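April, bench 2, after lunch

Dye lot for the Veretti napkins again. Madder bath came up too brown the first time, think the water is the problem — iron in the tap since they worked on the main. Switched to the bottled stuff, 20 liters, and the second swatch is much closer to the coral on the order sheet.

Mordant: alum as before, cream of tartar halved. Simmer kept low, never boiled. Swatch 26 is the one to match. Pinned to the board, dont wash it.

Pink still not right. Losteo cochineal grinds finer than the old batch and goes blotchy unless its strained twice. Strain it twice.

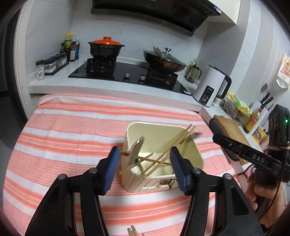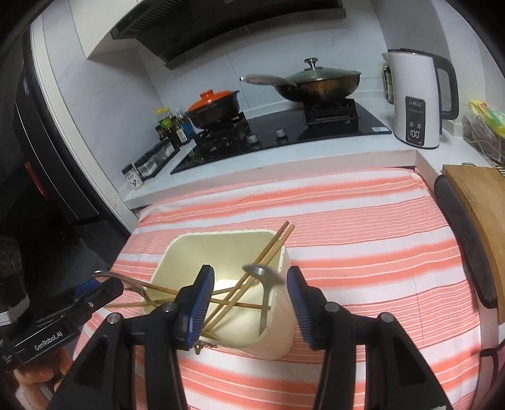
Striped cloth on the table, cream container with chopsticks, both shots.

Want stripes in that family, coral next to pink with white between. Wide bands. Tape resist bled on the test strip so going to try stitching the edges insted, slower but clean.

Zacharopoulos wants a price on 4,000 napkins. No way in these pots. Would need the big vat at Gestusbridge and a full day of rinsing. Ask what they charge now.

To do — order alum, pH strips, more cotton tape. Label the jars!! Two of them say "red".

Left bath 2 covered overnight, heat off. Check color before adding anything.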